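Kneath Chapter Book Series: Frequently Asked Questions

What is the reading level of the Kneath books?
The series is written for ages seven to ten. Books one through three use shorter chapters and a limited vocabulary. Sentence length increases from book four onward.

Do the books have to be read in order?
Books one to three can be read in any order. Books four and five form a single story, set on the moon Hataslow, and should be read in sequence. Book six stands alone but refers to the ending of book five.

How many books are there?
Six are in print. A seventh is scheduled for October. Preorders open when the cover is final.

What is the difference between the paperback and the library edition?
The text and page numbers are identical. The library edition has a sewn binding and a laminated cover. It does not include the fold-out star map found at the back of the paperback.

Is there a glossary?
Yes, from book two onward. Invented words are listed with a pronunciation and the page of first use. Names of characters are not included.

Are the books available as audio?
Books one to four are available as unabridged downloads. Each chapter is a separate track. Florner, the ship's computer, is read by a second narrator in all four.

Where can I buy the books?
Through any bookstore that orders from Vornent, or directly from the Vornent online store. Signed copies are not sold online.

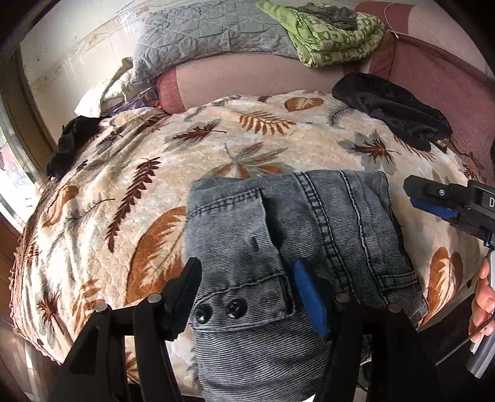 Gray denim jacket with snap buttons, on a feather-and-leaf print blanket.

My copy has missing or repeated pages. What should I do?
Send the ISBN, the printing number from the copyright page, and a photo of the faulty pages through the contact form. Replacements are sent for any printing. You do not need to return the damaged copy.

Can I read a chapter aloud in a classroom or post a recording?
Reading aloud in person is allowed without a request. Recordings open to the public need written permission. Recordings kept behind a school login are allowed until the end of the school year and must then be deleted.

Are there reading quizzes?
A quiz sheet is available for each of the first five books. Answer keys are in a separate file. The sheet for book six is in preparation.

What is the word count? My child's reading log asks for it.
Word counts are printed on the copyright page from the second printing onward. The bonus story "Florner Reboots" is 1,840 words and is logged separately. The Hataslow prologue is 957 words and is already included in the total for book four.

Can children send in story ideas?
Unsolicited story ideas cannot be read, for legal reasons. Letters and drawings are accepted at the postal address on the contact page. Allow eight weeks for a reply.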